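October, late, kitchen table

Back from Fliltstead an hour ago and still annoyed, so this goes down before I soften it.

The left arm faulted again this afternoon. Same as the other two times: it reaches across, gets to the far side of the cover, and stops with the gripper shut. The screen said overload on the wrist. The sheet from Stingate says an overload on the wrist means "excess payload." A cushion cover. I picked it up myself afterward with two fingers.

What bothers me is less the stop than what came after. When the left arm quits, the right one is supposed to quit with it. Today it kept pulling. Not fast, not hard, but it kept going for long enough that I had time to look at it, look at the button, and think about whether I was going to look foolish for hitting the button. Then I hit it. The Stingate people, on the phone, called this "a graceful wind-down." I asked how long a graceful wind-down is meant to last and was told it depends. I wrote "it depends" in the log, in quotes, with the time.

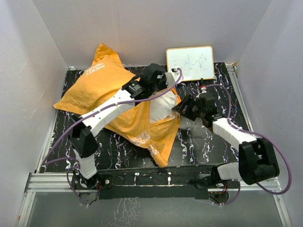
They want 2,000 clean runs before the thing goes to Fladamside. We're at 40 since the last software change, and I don't believe all 40. A run gets marked clean if the cushion ends up inside and no alarm goes off. It doesn't count if I reached in and nudged a corner, but only if I say that I did, and I know at least one person on the early shift who doesn't say. The count before the change was 2,522, which everyone quoted for weeks. Then the wrist motor was swapped and the number quietly went away. I asked if those runs would still be used in the report. "For background." Background to what?

My own guess is the cable. When the arm is stretched out far, the loop gets short and tugs, and the motor reads the tug as weight. I can't prove it. I said so in the meeting and got the nod you give a kid who has found a shell. Dudás, who sold us the arms, say the cable run is "within the guide." I've read the guide. It has one drawing of a cable and the arm in it is folded up like a lawn chair.

So tomorrow I'm going to do it with the cable off its ties at the elbow and taped loose, and see if the fault comes back. If it doesn't, that still isn't proof. If it does, I'll have to eat my words in the same room, fine.

The other thing I want in writing somewhere: the lid switch. We've been running with it bypassed "for setup" for over 200 runs now. Setup ended in the summer. With the switch off, you can have your hand in there while both arms are live, and the only thing between you and the elbow is your own good sense, at four in the afternoon, after lunch, when you're bored. I put this in an email today. I copied it to myself at home, which I've never done before at any job, and I don't much like that I felt the need.

They'll say the arms are too weak to hurt anybody. Maybe. They were also too weak to strain on a cushion cover, if you go by what they promised in the spring, or too strong to, I forget which way that argument ran.

Supper was eggs. Forgot to call about the gutter. Left my good tape at work, so I need to take the roll from the hall drawer in the morning.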